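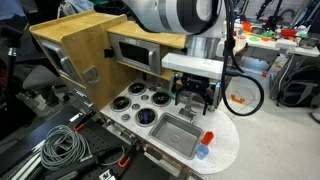

Re: [cell-users] Cable loop on the kitchen cell, and the reset routine

From: Shobha Palaniappan
To: cell-users list

Replying to the list so the answers end up in the archive. Foulkes wrote:

> We're putting together a second kitchen cell at Drunenent and trying to
> match yours. Three questions before we bolt anything.
>
> 1. How much slack do you leave in the cable to the gripper? Ours pulled
> tight when the wrist turned over the sink and the arm stopped with a
> fault. We gave it more and now it catches on the faucet.
>
> 2. Do you clamp the toy kitchen or let it stand? Ours creeps. After a
> morning of opening the microwave, the burners are not where the arm
> thinks they are.
>
> 3. What do you check when grasps start missing? We recalibrated the
> camera twice last week and it made no difference.
>
> Also, is the Skollex cable sleeve worth having?

1. Cable

We let ours hang down the right side of the arm and make one wide loop near the counter. The loop looks untidy but it has to be there. To set the length, jog the arm by hand to the farthest pose you plan to use, which for us is the wrist turned fully over at the far left burner. Let the cable out until it hangs slack in that pose, then tie it at the upper link. Don't tie it at the wrist. We did that in the first month and broke the connector.

Then go back to the pose over the counter, between the stove and the sink, and look at where the loop falls. It should hang to the outside of the white bracket. If it hangs to the inside it will find the faucet sooner or later, as you have seen. Ours went there too until we turned the tie a quarter turn around the link. Run the whole motion at low speed once with a hand on the stop button before you trust it.

Inspect the jacket where it passes the bracket. I do this every time I swap fingers. If you can feel a flat spot with your thumbnail, replace the cable. Ours failed at 2866 cycles with no warning in the log except two short communication dropouts that we ignored.

2. Holding the kitchen still

Clamp it. The kitchen stands up against the breadboard table and we keep two orange clamps on the table edge. Tighten the one closer to the kitchen first, push the kitchen back against it, then tighten the other. If you do it in the other order the kitchen ends up turned a little, and you will see it as an error that grows toward the rounded end of the counter.

Check the clamps at the start of each session. They loosen from the door work more than from anything on the counter. The oven is the worst, because the arm pulls on the handle with some force before the door lets go. We brought the pull speed down to 13 percent and the creep mostly stopped.

Once it's clamped, put pencil marks where the kitchen meets the floor. If somebody bumps it you can put it back without touching off every point again.

3. Missed grasps

Before you calibrate anything, go in this order:

Fingers. Close them with nothing between them and see if the tips meet evenly. A bent finger gives the same symptom as a camera that has moved.

Finger screws. Ours back out. Snug them by hand with the short key and use the removable thread locker. Don't use the permanent kind, I had to drill two out.

Kitchen position. Touch off on the sink drain and on the middle of the front burner. If both are off by the same amount in the same direction, the kitchen moved. Push it back to the marks and you're done.

Camera. Only when the first three are fine.

In November I went back through our notes and found 27 sessions where someone had recalibrated the camera. In most of those the real cause was the kitchen or the fingers. Every unneeded calibration is a new chance to save a bad one, so we now keep the last good file under a separate name.

One more thing for cups. The small plastic ones are light enough that the fingers push them before they close. Come straight down and drop the closing speed. We start them at the right side of the sink and they are harder than the pots, so don't use them to judge whether the cell is set up correctly. Use something heavier first.

4. The sleeve

We tried the Skollex sleeve for one run of 406 cycles. It protects the jacket but makes the cable stiffer, and the loop stood out farther from the arm than I liked. I took it off. If your cable route is shorter than ours it might suit you.

Hella has the drawing for the tie bracket on the upper link and can send it to you. Ask for the later version. The earlier one has the slot on the wrong side, and you would have to run the cable down the left.

If the fault comes back after you change the tie point, send me the joint angles at the moment it stopped and I will try the same pose on ours.

Shobha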